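Paper cups and a tea counter: running the drinks at Rulleten hall
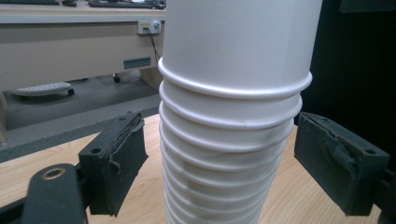
Going back to china has been suggested more than once, and the woman who runs the tea counter at the Rulleten hall says she understands why people ask. She did the washing-up herself for two winters. The kitchen there has one sink and a short draining board, and on a full afternoon the mugs were never clean in time for the interval.

"We had 40 mugs and they were always in the wrong place," she says. "People took them outside, or left them under the chairs. You'd start the interval with 28 if you were lucky."

The hall now buys plain white paper cups, 600 to a box, from Heinonen, a wholesaler on the Clostum road. A box lasts from September until after Christmas if there are no weddings. She keeps it on the top shelf of the store cupboard, away from the mop buckets, and brings down only what she needs for the day.

I asked how she sets up. She comes in at one o'clock, fills the urn and wipes the counter with Sanix spray before anything is put out. The cups stay nested until the first person is at the hatch.

"I used to lay them all out in rows with the teabags in," she says. "It looked nice but it took up the whole counter, and then somebody wants coffee and you're fishing a teabag out. Now I take them off the stack as I go."

Taking them off is where most helpers get into difficulty. Paper cups grip each other, and two will often come away together. Her method is to hold the stack lightly near the rim and turn the end cup a little before pulling. Squeezing makes it worse, and it can put a crease in the side.

"A crease doesn't matter for squash," she says. "For tea I'd put it to one side. I've had one go at the seam and it was all down my sleeve."

She also keeps her stacks shorter than she did. A tall one is handy until someone knocks it with an elbow, and anything that lands on the floor goes in the bin. She puts out 30 at a time and fetches more when she gets low.

The cups cost more than washing up did, and she doesn't pretend otherwise. The price of a tea went up by ten pence to cover it, and there were a few remarks at the hatch in January. Regulars who bring their own mug pay the old price, and she would like to see more of them do it. There is a row of hooks by the hatch for anyone who wants to leave one there.

The china is still in the cupboard under the sink. It comes out for funerals, when she asks for a second person in the kitchen.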